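4. What the turmeric and green tea trials can and cannot show

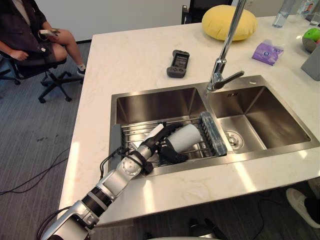 Figure 3. Robotic hand holding a white cup over a dish rack at a double sink.

Claims that a daily herbal drink lowers markers of inflammation are common, and most of them trace back to a small number of studies. We looked again at four of these, referred to by the names used in the trial reports: Ostell, Juvirer, Magalhães and Katix. Our aim in this section is narrow. We ask whether the reported drop in C-reactive protein (CRP) would survive the checks that a reader of any drug trial would expect, and in three of the four cases we doubt it.

4.1 Who was in the trials

Ostell is the largest, with 514 adults at the start. It is also the one most often quoted on product labels, usually without the dropout figures. The people who left the herbal group early had higher CRP at baseline than those who stayed. The main analysis counts only those who finished. A group that loses its most inflamed members will look less inflamed at the end whatever it has been drinking, and the authors give this one sentence in a supplement.

Juvirer kept nearly everyone but recruited through a wellness newsletter. Its readers already believed in the product, and many were already taking something similar. A washout period was planned. The report does not say how it was checked, and our letter to the authors in October went unanswered.

4.2 Dose

The four trials cannot easily be pooled. Katix used 2000 mg of turmeric powder a day in capsules. Magalhães used 1000 mg of an extract stirred into green tea, which is a different substance taken a different way. Turmeric powder contains only a small share of curcumin by weight, and curcumin itself is poorly absorbed. An extract may hold many times more. Earlier reviews placed both trials on one line of a forest plot as "turmeric, oral," and we see no good reason for that choice.

Nor do we know how much anyone drank. In Magalhães, people made the tea at home and ticked a paper diary. Steeping time was left to them. Diaries of this kind tend to be filled in several days at a time, often just before a clinic visit, and the trial had no blood or urine measure to set against them. The authors report near-perfect adherence. We would treat that number as a record of what people wrote down.

4.3 Blinding

Turmeric is yellow, bitter and stains whatever it touches. Ostell and Juvirer both describe their placebo as "matched," but neither asked people at the end which group they thought they were in. Katix did ask, and most of those on turmeric guessed right. CRP is a blood test and will not respond to a guess in any simple way, but people who believe they are on the active product may also change how they eat, sleep or use painkillers. Use of ibuprofen was recorded in only one trial — Katix again — and there it fell in both groups.

4.4 Outcomes

Juvirer registered joint pain as its main outcome and reported CRP as the headline result. The pain scores appear in a table near the end and show no clear difference between groups. Magalhães lists 11 blood markers, of which CRP was one of two to cross the usual threshold, with no correction for the number of tests. We do not suggest bad faith. Small teams with small budgets often measure what they can and write up what moved. The effect on the reader is the same.

Timing matters as well. CRP rises with a cold, a sore tooth or a hard workout, and can fall again within days. A single sample before and a single sample after, as in Ostell, is a weak basis for any claim about long-term inflammation. Katix took repeat samples and averaged them, and it found the smallest effect of the four.

4.5 Our reading

Katix is the trial we would trust most, and its result is compatible with no benefit at all. The other three may be pointing at something real, but their flaws mostly push in the same direction, so adding them together does not help much. Mamta Bansal, who extracted the data a second time for this review, rated Magalhães slightly more kindly than the rest of us did, on the ground that its lab work was done blind. We accept the point — the assays look sound — and have kept her rating in the table beside ours.

None of the trials reports liver enzymes past the final visit. Given the case reports of liver injury with some high-absorption curcumin products, we think any new trial should include them, along with a measured dose and a single main outcome fixed before the first person is enrolled.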